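Hivulside Repair Library to open four new counters in September

Hivulside Community Trust has confirmed that its repair library will open four new counters in September, giving residents in the eastern and coastal parts of the district a place to have household and office equipment mended without travelling to the main building on Szewczyk Street.

The new counters will be located at the Zirisa shopping arcade, the Skekarell leisure centre, the former post office in Lower Hivulside and the branch library at Harbour Row. Each will accept small appliances, desktop and laptop computers, lamps, radios, sewing machines and hand tools. Items will be logged on arrival, labelled and taken to the main workshop, where repairs are carried out. Owners will be told when their item is ready and may collect it from the counter of their choice.

The expansion follows a review of the service by the Trust's board, which found that most people using the repair library lived within walking distance of it. Residents in Skekarell and along the coast road told the review that bus times made a visit difficult, particularly with a heavy item, and that many had thrown away equipment they would have preferred to keep.

Idalina Mota, Director of the Hivulside Community Trust, said: "The repair library was set up to serve the whole district, and for too many households it has been out of reach. A kettle or a computer that could be put right for the price of a small part should not end up in a skip on account of a bus timetable. We are grateful to the arcade, the leisure centre and the branch library for finding us the space."

Charges will remain at their present level. A standard repair costs £20, with replacement parts charged at the price the Trust pays for them. Members receiving a means-tested benefit pay for parts only. Where an item cannot be mended, no repair charge is made, and the owner may either take it back or leave it to be stripped for spares.
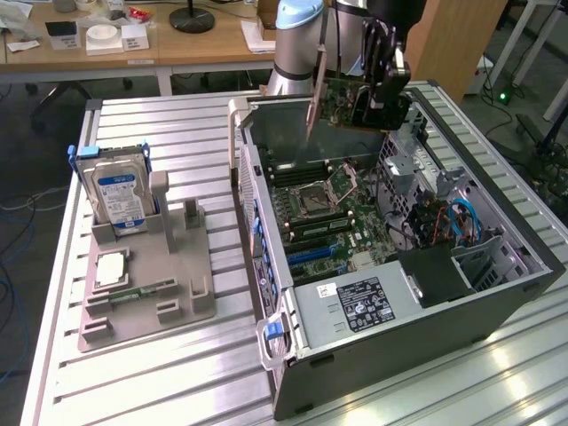 Will residents need to be members before handing in an item?

Membership is required, but it is free to anyone living, working or studying in the district, and the form can be completed at the counter on a first visit. Proof of address or a letter from an employer or college will be accepted.

The Trust will also extend its parts store as part of the same programme. Usable components recovered from donated equipment are checked, sorted and kept for future repairs. The enlarged store will hold power supplies, memory, cables, switches, motors, belts and fixings, and will for the first time be open to schools and registered community groups wishing to buy parts for their own use. A price list will be displayed at each counter and on the Trust's website.

Opening hours at the Zirisa and Harbour Row counters will be 10 am to 4 pm. The Skekarell counter will keep the hours of the leisure centre reception, and the Lower Hivulside counter will open in the afternoon only, from 1 pm until 6 pm. The main building will continue to keep its present hours.

Residents are asked to remove personal papers, batteries and loose accessories before handing in equipment. Those bringing in a computer should make a copy of any files they wish to keep, as the Trust cannot accept responsibility for stored data. Gas appliances, microwave ovens, televisions and anything containing refrigerant cannot be accepted at any of the counters.

In addition, 16 training places will be offered this autumn to adults who wish to learn repair skills. The course is taught in the main workshop over one term and covers electrical safety, fault finding, soldering and the keeping of repair records. No previous experience is required. Places are free to residents who are out of work, and a grant towards travel is available. Applications may be made in person or by post, and applicants will be told the outcome in writing before the course begins.

The cost of the new counters will be met from the Trust's reserves and from rental income on its property at Szewczyk Street. No change is planned to the Trust's other services, including the tool loan scheme and the furniture store.

Notes to editors

The Hivulside Community Trust is an independent charity providing repair, loan and reuse services to residents of the district.

Interviews with Idalina Mota may be arranged through the Trust's press office at the main building, Szewczyk Street, Hivulside. Requests to visit the workshop should be made to the same office.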